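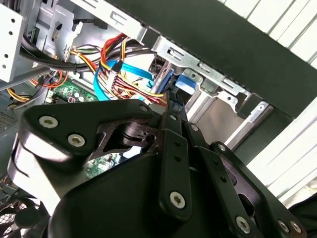 Ticket: desktop won't stay on, Sallis tower
Opened by: Fionnuala Mac Giolla
Status: closed
Filed under: Desktops > Power and startup

20 June 2020

OK so this is the old Sallis tower from the front office, the one we all use for the label printer. Press the button, fans spin up, then it clicks off after two seconds. Every time! I tried a different wall outlet and a different power cord, no change.

Took the side off. Gallel support (they sold it to us) told me on the phone to unplug everything I didn't need and start from there, so I did the drives first. The power wires are the usual red, yellow, orange and black mess and they loop all over the place before they get to the white connectors, so go slow if you're following along. I put a bit of masking tape on each plug and wrote on it where it came from. The blue SATA cable I left alone at first, and I kind of wish I hadn't, but more on that below.

With the drives unplugged: stays on. Beeps at me, but stays on. Plugged the optical drive back in: fine. Plugged the hard drive back in: click, off. So it's the drive or its power plug.

Update, later same day

Swapped the hard drive onto a spare plug from the same bundle and it booted (yay), but then it couldn't find Windows. That one was me. I'd knocked the SATA cable half out of the board while I had my hand in there. Pushed it back until it clicked and it came right up.

Looked at the first plug with a flashlight and one of the pins is pushed way back in the plastic. I've taped that plug off and tucked it up out of the way. The supply is a Ruchti, 300 watts, and it's out of warranty, naturally. Gallel has a replacement for 39 dollars if we want one.

Ran it all afternoon and printed 43 labels, no shutoffs. I'd still like to order the new supply in July when the budget resets. Closing this for now, reopen it if the thing clicks off on you.

Fionnuala

Print this ticket | E-mail this ticket

© Zaltovham Office Services | Contact the help desk | Back to top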